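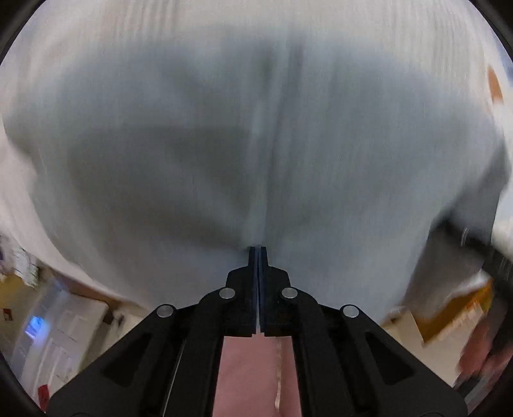
I've been trying to get the robotics club at Etilcombe to talk to me for months, so when one of the founding students finally wrote back with "sure, but only if you want to talk about laundry," I said yes before I'd even finished reading.

And we did talk about laundry! For almost the whole hour. The club's project this year is called Baptiste, and the goal is to get a robot arm to fold clothes. Before the arm gets to try anything, though, the students have to do the folding themselves with hand-held grippers, over and over, so there's something for it to learn from.

"Everybody joins because they want to build the arm," the student told me. "Then we hand them a gripper and a pile of shirts and they're like, oh. Okay. This is what we do now."

I asked how long it takes to get the hang of it. My guess was a few minutes — it's a pair of jaws, how hard can it be?

"Your first shirt is terrible. You keep wanting to use your other fingers, and you don't have other fingers. You've got two tips and that's it. I'd say after 30 folds you stop being mad at it."

Thirty! The club is aiming for 1000 by the spring showcase in April, and when we spoke they had 253 they were happy with. (There were more, but a couple of long afternoons got thrown out when they changed their minds about which way sleeves should go. I heard two versions of whose idea that was.)

What surprised me most is where all this happens. I was picturing a lab with white benches. A lot of the practice gets done in regular bedrooms, on regular beds.

"A bench is too easy," the student said. "A bench is flat and it's one color. At home you've got wrinkles in the sheet, you've got patterns, you've got other clothes lying around. If it only works on a bench, your grandma can't use it."
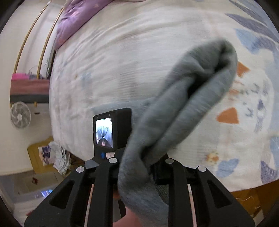
Lifting a gray knit over the bed, patterned sheet and all.

I wanted to know which clothes are the worst, and I got a very quick answer. Soft stuff. Anything knit.

"Jeans are great, jeans just stay where you put them. A knit kind of pours. You pick it up in the middle and both ends go wherever they want. And you have to grab a fold, you can't just come down on flat cloth and hope, so you spend a lot of time looking for something to pinch."

The club isn't doing this alone. They trade folds with a team from Kemalgate, who started a year earlier and have been generous with advice, and both schools are entered in the Sedeo challenge, where each robot gets a basket it's never seen before. The rules cap the team budget at $200 for anything that isn't the arm, and the student had strong feelings about that.

"We spent a bunch of it on pads for the finger tips. I'd do it again. If the tips slip, nothing else you built matters."

So has any of it made the club better at folding at home, with actual hands? Long pause.

"My mom says no."

They're taking new members until 29th September, and you don't need to know any code to start. Bring a T-shirt you don't mind seeing folded badly a few dozen times, and maybe a snack, because the sessions run long.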